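老拳馆里的哈坦:把该教的都教出去

采访约在上午,胡斯努·阿尔滕塔什(Hüsnü Altıntaş)却比我早到了不少。我推开福拉姆科姆(Follamcombe)拳馆的门时,他正蹲在擂台角上给一段绳子缠胶布,嘴里叼着剪下来的半截,朝我点点头,意思是自己找地方坐。我在条凳上坐下,闻着那股皮革、药油和旧地垫混在一起的味道,心里忽然踏实了许多。这一年大家过得都不容易,能坐在一间有人干活的拳馆里,听听剪刀声,已经算是福气了。

他今年带的学生里有三个打职业赛,其余都是业余拳手,还有一些纯粹来出汗的街坊。学生们叫他“老阿”,他也应。老阿自己打过21场职业赛,中量级,赢多输少,没有拿过什么像样的腰带,这一点他从不避讳。

“我那时候左手很好,人家都说好,”他缠完胶布,终于在我对面坐下来,“可是我只相信左手。碰上一个肯往里钻的对手,前两个回合我舒舒服服,到了第五回合就开始喘,到了第七回合,教练在角上喊什么我都听不见了。你要问我这辈子在拳台上学到什么,我会说,学到怎么在听不见的时候还能记得脚该往哪儿放。”

他讲话慢,讲一段要停下来喝口茶,然后常常从另外一个地方接着讲。我原本准备了一整页问题,后来索性把本子合上了。

我们聊得最多的是十二月那场比赛。他的学生在希弗南(Heffernan)会馆打八回合,观众席全空,只有两边的角上有人说话。老阿说,他当教练这么多年,头一回听得见拳手的鞋底在帆布上蹭的声音。

“平时哪里听得见啊!下面那么吵,喊的、骂的、摇铃的,都有。那天晚上安静得像在练对打。我喊一声‘低头’,对面的拳手也听见了,他知道我的孩子要低头,上勾拳就来了。第二回合我就改了,改成喊别的,喊我们厨房里用的词。‘盐’是往左绕,‘锅盖’是把手抬高。对面角上的人看着我,大概以为我饿糊涂了。”

说到这里他自己先笑起来,笑得咳嗽。

那场比赛最后是点数判定,他的学生输了,三位裁判里有一位判给了他们。我问他觉得公不公平。他想了好一会儿,说第六回合他是会判给自己学生的,可是教练的眼睛总是长在自己人身上,所以他回家以后把录像看了一遍,关掉声音看,看完第二天给学生打电话,说输得没有冤枉。

“孩子在电话里不说话。我也不说话。后来他说,老阿,我什么时候可以回来练?我说你先歇着,陪陪你妈妈。他歇了四天就来了,我把他赶了回去。挨过拳头的脑袋要睡觉的,要睡很多觉。我年轻的时候没有人跟我讲这个,打完一场,下个礼拜就对打,流鼻血了拿棉花塞一塞。现在想起来后怕。”

休息这件事,他说得比什么都重。拳馆墙上贴着一张他手写的规矩,第一条就是被击倒过的人多久不准碰头部对抗,底下才轮到迟到、欠费和洗绑手带。他说有家长嫌他太小心,把孩子转去了特里尔宁(Trirnine)那边的馆子,他也不生气,还打电话过去,把那孩子的情况跟人家教练交代清楚。“拳馆可以换,脑袋换不了嘛。”

我又问起体重。今年比赛少,好几个拳手的体重都上去了,有的索性想升一级打。老阿对升级的事不太热心,他的意思是,一个人在厨房里待久了长出来的那几斤,跟在力量房里练出来的那几斤,上秤是一样的,挨拳的时候可完全不同。他有个学生想从轻量级升到次中量级,他不说行,也不说不行,只让那孩子跟馆里次中量级的人打了三个回合的轻对抗,打完了问他:还升吗?

“他说再想想。好,那就再想想。”

中午的时候他热了一锅扁豆汤,非要我也喝一碗。我们就坐在器材柜旁边喝汤,他一边喝一边翻出一个旧本子给我看,里面记着他带过的每一个学生的训练,字很小,有些页被汗浸过,皱巴巴的。他记沙袋打了几个回合,记跳绳,也记些不相干的事,比如某人那天跟女朋友吵了架,某人考试没过。他说这些其实最有用,一个人刺拳突然慢了,你往前翻两页,多半能翻到原因。

本子一共记到第584页。我说那得有多少年了,他摆摆手,说前头还有别的本子,放在家里,太太嫌占地方。

福拉姆科姆这间馆子其实差一点没能撑下来。关门的那几个月,租金照付,水电照付,老阿把自己的车卖了。后来是吉尔特里科(Jilterico)业余联赛出面,发动各个俱乐部凑钱,凑出来一笔,不多,刚好把最难的那一段垫过去。凑钱的名单他抄在了本子的最后几页,连只给了几块钱的人也抄着名字。

“我想过要不要还。他们说不用还,是给孩子们的。那我就多教几个孩子吧,先教31个,教会了再说。”这个数字是他从哪里来的,我没好意思追问,后来他自己说了,柜子里正好有31副还能用的手套。

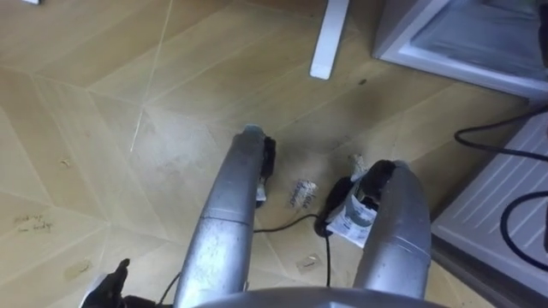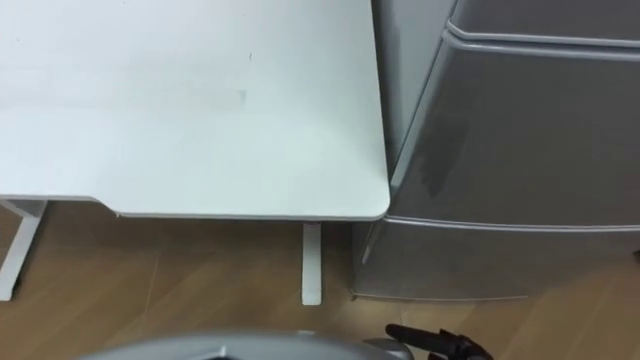
说起孩子们,他的话就更多了。他最看重的是站架,新来的学生头一个月几乎不让打人,只让走路,前脚后脚,左移右移,走得小腿发酸。有的孩子走了一个礼拜就不来了,他也舍不得,可还是这么教。他说组合拳在网上都能看到,谁都能学个样子,但是脚底下的东西要有人站在旁边,一遍一遍地讲:太宽了,收一点;脚跟,脚跟;你不要看自己的脚呀,看我。

我问他有没有哪个学生让他特别得意。他说得意的不一定是赢得多的。有一个姑娘,业余赛打了五场输了四场,每次输了都会绕过擂台去跟对方教练握手,问人家看出她什么毛病来了没有。“对方教练都愣住了。可是人家真的告诉她了!有一个讲她出右直拳以前肩膀会先沉一下,我看了她一年多都没有看出来。回来我们就改,改了两个月。她第五场就赢了,赢得很漂亮。”

那姑娘现在每周帮他带初学的那一班。老阿说自己站在边上看,有时候听见她讲的话跟自己讲的一模一样,连口气都像,心里又高兴又有点不好意思,因为有几句他讲得并不对,得找个机会悄悄纠正过来。

关于明年的打算,他不肯多说。三个职业拳手里,有一个已经谈好了对手,日子还没有定;十二月输掉的那个孩子,老阿想让他先打一场六回合的,找回感觉。至于他自己,膝盖不太好了,拿手靶拿久了肩膀也疼,医生建议少接重拳。他把医生的话讲给学生们听,学生们就真的打轻了,结果他又嫌他们没吃饭。

我走的时候已经过了下午最安静的那一阵,门口陆续有孩子背着包进来,一个个跟他碰拳头。他一面碰一面还不忘回头嘱咐我,说文章里千万别把他写成什么大师,写个教拳的就行,还有,那天的裁判不要骂。

我答应了他。走到街角还能听见里头的回合钟在响,接着是他那把沙哑的嗓子:“脚跟!脚跟!”

本文刊发于2021年1月1日。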